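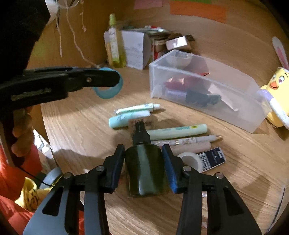
Dark green bottle with black pump, on a wooden tabletop.

Thu 8 October
By Ottavio Costa

Climau Refill Hand Wash, 5 liter canister

The Climau canister is made for offices, small hotels and schools which want to keep their pump bottles and fill them again. One canister is enough for many weeks in a normal washroom. The liquid is clear, mild for the skin and has only a light smell of bay leaf. If your guests are sensitive to perfume, please order the Zillau version, which is the same formula without any scent.

How to fill. Unscrew the pump and rinse the bottle with warm water. Let it dry with the opening down during one night. Then pour slowly with the small spout that comes under the cap of the canister, and stop 2 centimeters below the neck, otherwise the liquid comes up when you put the pump back. Do not add water to the soap. It becomes thin and it also keeps less long.

The spout fits in every neck that is wider than 188 tenths of a millimeter. For more narrow bottles we sell a funnel separately.

Storage. Keep the canister closed, away from the sun and from frost. In winter the liquid can look cloudy. Leave it in a heated room for one day and it will be clear again. After opening, please use it inside of one year.

The canister is made from 70 percent recycled material, the cap still from new material. We are searching for a better cap with our supplier in Clovdale, but the samples from September were leaking and we did not accept them.

Delivery is on pallet for orders from 100 canisters, smaller orders go by parcel. Empty canisters can be given back to the driver if they are rinsed and the cap is on. For prices and for a test sample, write to Bello Olatunji in our sales office and mention how many washrooms you have.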